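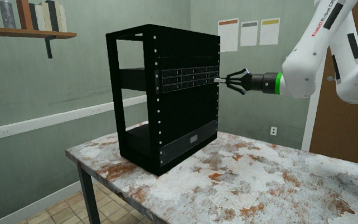 Figure 4. Simulated rack-service task. The gripper is level with the drive bays of the upper unit.

4.2 Rack service

The shop-floor half of the Kimum suite ends with the chore we expected to be easiest. A drive bay does not wrinkle, spill or roll under the couch, and its position is known to the simulator exactly. The policy trained on the Warnell household tasks was unmoved by these advantages. Over 2,324 simulated episodes it approached the correct bay with great composure (Figure 4) and then, in most of them, pressed on the bay next door.

Fine-tuning on 2,000 scripted demonstrations helped with aim – less so with letting go. Two failure types cover nearly all the remaining errors: the fingers close early, or they close properly and the wrist pulls at an angle no drive would tolerate. The Jemal planner avoids the second by moving so slowly that many episodes time out.

We therefore score rack service as "assisted" on the Prirmont scale, the same grade given to folding towels. A technician with a free hand remains the stronger baseline, and was not fine-tuned.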